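How to clean and digitize an old 45 at home

I have a box of singles that my father left to me, and for two winters now I am moving them to the computer. In this page I write down my way of doing it. It is not the only way, but it works with simple equipment and I did not damage a record yet.

What you need

A turntable with a healthy stylus, a phono preamp (many turntables have one inside), a cable to the computer, and a recording program. For cleaning you need distilled water, a drop of dish soap and two soft cloths without lint. If your single has the big hole, you also need the plastic adapter. My own turntable is an old Lindqvist that I bought used, and the preamp is a small Valow.

Step 1. Look at the record

Hold it under a lamp and turn it slowly. Light hairlines are usually no problem. A deep scratch that you can feel with a fingernail will click, and no cleaning will help with that. Check also if the record is warped. If it is, put it on the turntable and watch the tonearm for one turn before you decide to play it.

Step 2. Wash it

Mix the soap into 225 ml of distilled water. Make one cloth damp and wipe along the grooves, never across them. Keep the label dry, because old paper labels lose their color very easily. Wipe again with plain distilled water, then dry with the second cloth. After this I let the record stand in a dish rack until the next morning.

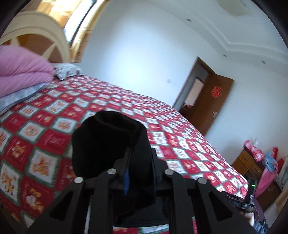 Koen Koster wrote to me that he skips the soap completely and uses only distilled water, also on very dirty singles. In his opinion the soap leaves a thin film, and he hears it as a soft crackle in the quiet parts. He asked me to mention it, and he added that a styrene record should never come near alcohol.

About the alcohol I fully agree with him. Many American singles from the sixties are styrene and not vinyl. They are stiffer, and when you tap them gently the sound is higher. With the soap I had no trouble so far, but I do rinse well.

Step 3. Set the level

Play the loudest part of the song and watch the meter in the program. The peaks should stay at -6 dB or a little lower. On singles the loudest part is often the last chorus, so do not set the level from the intro.

Step 4. Record

Start recording before you lower the needle, and let it run until the needle is in the run-out groove. Save this file as WAV and do not touch it anymore. All the work is done on a copy.

Step 5. Clean up the sound

I remove the biggest clicks by hand. The automatic filter in Calline is good, but on a strong setting it also eats the attack of the snare drum. Leave a few seconds of groove noise at the start, you will need them if you want to try noise reduction later.

Step 6. Name the files

Artist, title, label, catalog number, side. Write also the speed, if it is not 45.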